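讲稿备注:旧塑料的第二张脸(Allcombe 社区讲堂,周六下午场)

## 开场,先别放幻灯片

大家下午好!先请各位摸一下自己手边的东西:水杯、笔杆、椅子扶手。摸到发亮的地方了吗?摸到发毛的地方了吗?今天整场就讲这两种手感。

(停一下,让大家真的去摸。前排通常会笑,等笑完再往下走。)

我迷上这个题目,是从外婆家一只洗菜盆开始的。盆沿被手磨得又滑又亮,盆底却糊成一片,怎么刷都刷不回来。同一只盆,同一种料,怎么会老成两个样子?我后来为它翻了好多资料,越翻越高兴。

## 一、光泽是什么

- 表面平整,光整齐地弹回来,我们就说它亮。
- 表面坑坑洼洼,光四处散开,我们就说它哑、说它发白。
- 所以很多“变白了”的划痕里没有白色的东西,只是光散了。

这里做小演示:拿一块深色塑料片,用砂纸蹭两下,传下去看。然后抹一点水,白痕马上淡下去!水把小沟填平了,光又走得整齐一些。等它干了,白痕又回来。这个演示每次做我自己都还是觉得好玩。

(砂纸用细的,粗砂纸留下的沟太深,后排看不出变化。水滴瓶放讲台左边抽屉。)

## 二、三种老法

**磨。** 反复接触,力气不大,次数很多。键盘上的空格键就是这样,右拇指常按的那一段特别亮,原来的细纹理被磨平了。

**刮。** 硬东西带着棱角过去,一次一道。方向往往透露动作:抽屉里的划痕多半是前后走的,托盘里的就乱得多。

**晒。** 紫外线把长链一点点打断,表面变脆、起粉。阳台花盆摸一手白灰,就是它。

问听众:家里哪件东西三种都有?上次在 Yao 那边讲,有人答“晾衣夹”,我觉得答得太好了,夹口磨、夹身刮、整个儿晒。这次若没人接话,就把晾衣夹拿出来。

## 三、一个自己能做的记录

推荐大家回家挑一件常用的塑料器物,隔 2 个月看一次。要点:

1. 同一个位置,同一盏灯,灯放低一点,从侧面打过来。
2. 只记看得见的:哪里亮,哪里糊,划痕朝哪边走。原因先空着。
3. 用铅笔写。我那本 Cavesar 的小册子有 72 页,已经快写满了,里头最耐看的都是早期那些歪歪扭扭的草图。

(有人会问用不用显微镜。答:普通放大镜就很够玩了,先把眼睛用熟。)

## 四、看一件磨得厉害的

先不说话,放图,给大家半分钟。然后请人指出最亮的一条在哪里,再看箱底那些云雾一样的浅色擦痕。提醒他们注意竖向的刮痕和参差的暗斑,这两样挤在同一面内壁上。

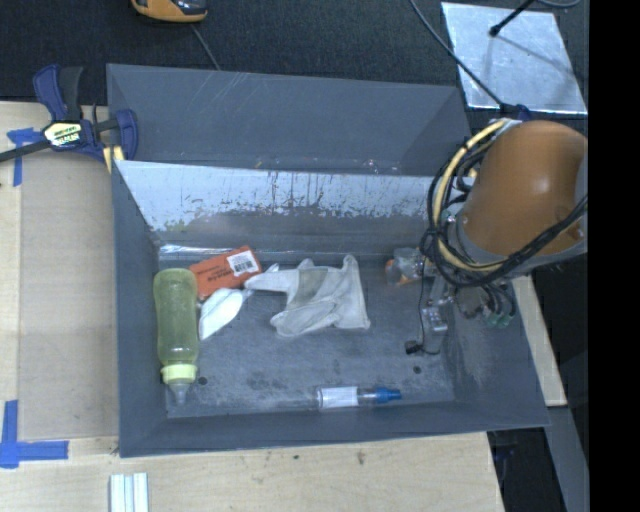
## 五、修还是不修

我的态度很简单:食品容器起粉、开裂就换掉,别心疼。其他的,随你!细纹可以用抛光膏慢慢推,推完会比旁边亮一块,要有心理准备。晒脆了的抛不回来,链已经断了。

Trirnness 那套打磨片今天带了样品,散场后可以来桌边试,试之前先拿废料片练手。

## 收尾与提问

留十五分钟。如果问到“哪种塑料最耐磨”,先反问用在什么地方,怕磨、怕刮还是怕晒,选法完全不同。

问到木头和金属的,可以聊包浆,但别展开,一展开我就刹不住。

走之前请大家把传下去的塑料片还到门口的盒子里。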